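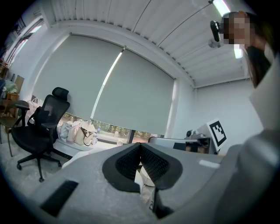
I'd been trading emails with Gleice Sampaio since May before I finally got to spend an afternoon with her, and I'd built up a picture of what "gathering examples for a learning system" would look like. Lots of screens, I figured, and people murmuring at them. What I found at Morstead was much closer to a regular office with the blinds pulled down, bags lined up along the windowsill, a mesh desk chair pushed out of the way and a board with a blocky black-and-white marker standing up on the worktable. And people holding grippers! You pick the thing up, you do a chore with it, and the chore gets saved. That's most of the job, Gleice told me, and then she spent three hours telling me about the rest.

Gleice runs collection for a project called Rocha. She came to it from restaurant kitchens, where she'd been a manager, and she says the two jobs have more in common than I'd think. "You have stations, you have prep, and you have people who get tired at four o'clock and start cutting corners," she said. "In a kitchen you taste the sauce. With us you watch the recording."

So what counts as an example? I asked her that pretty early, because I'd seen the word used for everything from a single snapshot to a whole day of work. For Rocha it's one attempt at one task, start to finish. Pick up the cup, put it on the saucer, let go, back off. "If you pick up the cup and scratch your nose and then put it on the saucer, I still have an example," Gleice said, "but I have an example of somebody scratching their nose with a cup in the air, and the system will take that very seriously."

The first goal for the cup task was 100 examples. They got those in a day and everyone was thrilled (there was cake, apparently), and the model they trained on them was terrible. It could do the cup if the cup was sitting exactly where Gleice liked to put it. Move it over a few inches and it would reach for the old spot anyway. "It had learned my habits," she said. "I'm left-handed, I set things down on the left. I never noticed that about myself until I watched it come back at me."

The target now is 2,000 for each task, spread out over different people, different tables and different times of day. On the afternoon I visited, the count on the newest task, folding a dish towel in half, was at 238. Gleice knew the number without looking it up, and she didn't sound especially happy about it.

I wondered whether the people doing the collecting get bored. Gleice laughed and told me to go ask Said Benkirane, who has been at it longer than anyone else there. Said is very calm and very funny, and he'd thought about this one already.

"The first week you're bored," he told me. "Then you start seeing how many ways there are to fold a towel. My wife folds it one way, my mother would never forgive that way. I do some like my wife and some like my mother."

Is that allowed? It's encouraged, up to a point. Too much variety and the system can't make out what the examples have in common, too little and you're back to the cup that has to sit on the left. Said says he changes one thing at a time. New starting spot, same fold. Then the same spot and a different towel. He used to plan it all out on paper and now he keeps it in his head, which Gleice would like him to stop doing, and she told him so while I was standing there.

He let me try it, too. I wasn't prepared for how odd it feels to lose your fingertips! With my own hands I can fold a towel while thinking about dinner. With two stubby rubber-padded fingers I had to decide where to grab, and how hard, and what to do when I'd caught both layers of cloth when I only wanted the top one. My first try took forever. Said was very nice about it and then deleted it.

"We don't delete all the bad ones," Gleice said when I complained. This was a bigger subject than I'd expected. An attempt where somebody drops the towel, picks it up again and finishes the fold is one she wants to keep, since the system is going to drop towels too and it needs to have seen somebody recover. An attempt where the person stops and wanders off is no use to her. Between those two there's a big gray area, and that's where she and Said argue. They had a disagreement going about hesitation when I was there. Said thinks a short pause before a grab is harmless. Gleice thinks pauses are poison. "It sees you wait and it learns to wait," she said. "And it doesn't know what you were waiting for, so it just stands there."

I asked who wins those arguments. "Whoever's model works better," she said. They'd split the towel recordings into two piles, with pauses and without, and planned to train on each one separately. She wouldn't guess at the result for me. Said would, but he asked me not to print it.

Toward the end I got to the question everyone at home had told me to ask, the one about whether she's training somebody's replacement. Gleice took her time with it. She said she thinks about her old dishwashers a lot, and that a couple of them would have handed the job over gladly and a couple would have been in real trouble without it. "I don't have a nice answer," she said. "I can tell you that right now it can't fold a towel."

She had another session to get ready by then, so she walked me to the elevator and talked the whole way about what's next on the list. Lids, she said. Jar lids, pot lids, the snap kind that go on leftovers. She wants to start with the snap kind. Said wants jars.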